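Progress report, February
Student automation project: tabletop arm, pick-and-place task
Prepared by Yusri Pillai for the Grirnau education fund

Work this period covered the arm assembly, the overhead camera position and the first set of recorded runs. The class is split into 2 groups. One group, led by Amirul Sembiring, maintains the arm and its wiring. The other handles recording, file naming and the control software, which the students call Tolov.

The printed servo brackets were remade after the first batch cracked at the screw holes. The new brackets have held through all sessions to date. Joint offsets are now stored in one file and loaded at startup, so the arm no longer has to be zeroed by hand at each session.
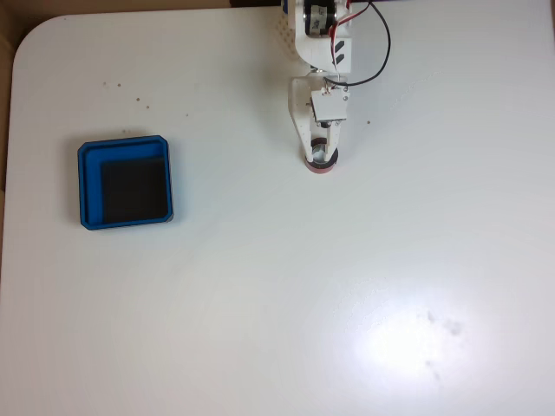
Recording totals stand at 1121 runs against a target of 1778 for the term. Of these, 700 have been reviewed by students and marked as usable or rejected. Review is slower than recording, and the backlog grew during the month. Two more students will move to review until it is cleared.

Open issues:

Glare on the white tabletop. It changes with the time of day and affects detection of small items. A matte cover has been requested from Drarkix.

Wire routing. The loose wire at the upper joint can catch when the arm turns to its limit. A clip has been drawn but not printed.

Spending is within the approved amount. The only unplanned purchase was a set of replacement servos, charged to the spare parts line.

Next period: finish review of the backlog, fit the wire clip, and repeat the placement test with the tray in a second position. Results will be sent with the next report.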